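Chapter 6
What a Label Claims, and What an Object Shows

Product pages are fond of small green marks. A leaf, a sprout, something with two lobes and a point: put one on a bath block or a bar of soap and buyers tend to assume that it is kinder to rivers, skin or bees. This chapter asks you to be harder to please.

Take the Plellow survey, in which 940 shoppers were handed plain blocks and marked ones. The makers, Fuvix, reported that 76 per cent "trusted" the marked block more. Trusted it to do what? The question was never put. We shall come back to that figure, and it will not come out well.

Colour is just as slippery. Dusty pink is sold as gentle, chalky surfaces as natural. Neither word tells you what a thing is made of, how it was made or how long it will last. A patchy face may be a sign of handwork, of poor mixing or of nothing much.

Before reading on, write down only what you could defend to a doubtful neighbour about the object below. 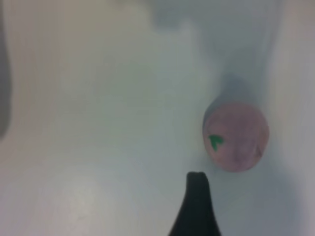 6.1 Marks without meaning

A round pink face with a small green mark on it gives us a shape and two colours. "Leaf" is already a reading, and "plant-based" is a guess built on top of it. The Hopkin list, which we use throughout, sorts 145 such marks by who may use them and who checks. For a good many, the second column is blank.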